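**Gristside, Wednesday, November 9, 2022**

# Gristside publishes bench procedure for screw-fixed printed parts

Gristside has released the first full edition of its bench procedure for fitting and refitting screws in 3D-printed parts. The document covers handheld electric screwdrivers, bench layout and the order of work. It replaces the loose notes used in the workshop since May and applies to all small assemblies prepared for the Lakatard parts programme.

The procedure was drawn up after a review of 3,565 screw fixings. Of these, 3,055 met the workshop's limits for seating depth and squareness at the first attempt. The remainder were refitted or the part was reprinted. Most faults were traced to a driver held off the axis of the hole, and a smaller share to excess torque in white and orange parts with thin walls.
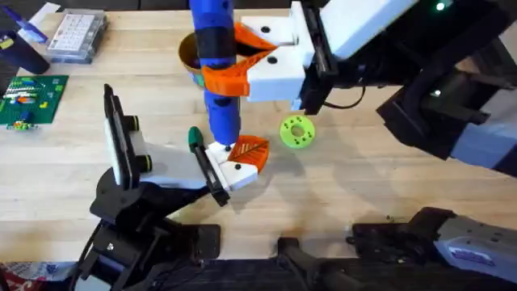
The new edition therefore deals first with how the driver is held. The tool is brought to the part upright, with the bit entered in the screw head before the motor is started. The grip is kept on the body of the driver, clear of the chuck. Where a second hold is needed, it is applied to the work and not to the tool.

"The old notes gave a torque setting and very little else," said Bongani Steyn, who edited the procedure. "Two people could follow them correctly and get different results. We have now fixed the position of the driver, the support under the part and the point at which the operator stops."

## Driving the screw

Screws are driven at the lowest speed available. The driver is stopped when the head touches the printed face, and final seating is done in short pulses. A work light on the driver is recommended for recessed holes, although bright light on white plastic can hide the edge of the hole. Operators should check the seat a second time with the light off.
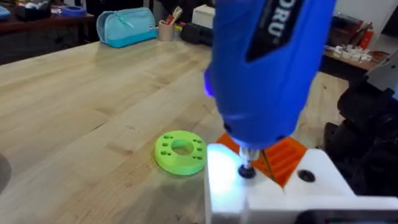

Stepped blocks are to be supported under the face being worked. Ribbed parts must not carry the load of the driver, as the ridges may deform before the screw is seated. Rings and discs with several holes are fastened in opposite pairs, and no screw is fully seated until all have been started.

The procedure sets 4 checks for each finished part:

- head flush with the face or within the stated recess
- no whitening or cracking at the hole
- cables clear of the bit and the screw path
- mating part free to move where movement is intended

## Bench layout

Small items are kept in cups or a lidded storage box on the same table as the work. Circuit boards stay flat and away from the driving position. Laptops and monitors are placed on a separate desk where space allows.

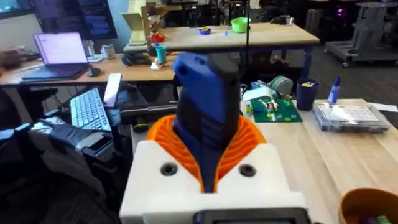
## Availability

The procedure is available from Gristside on request. An initial run of 1,000 printed copies has been prepared, and a supplement on heat-set inserts is in draft under the working title Rara.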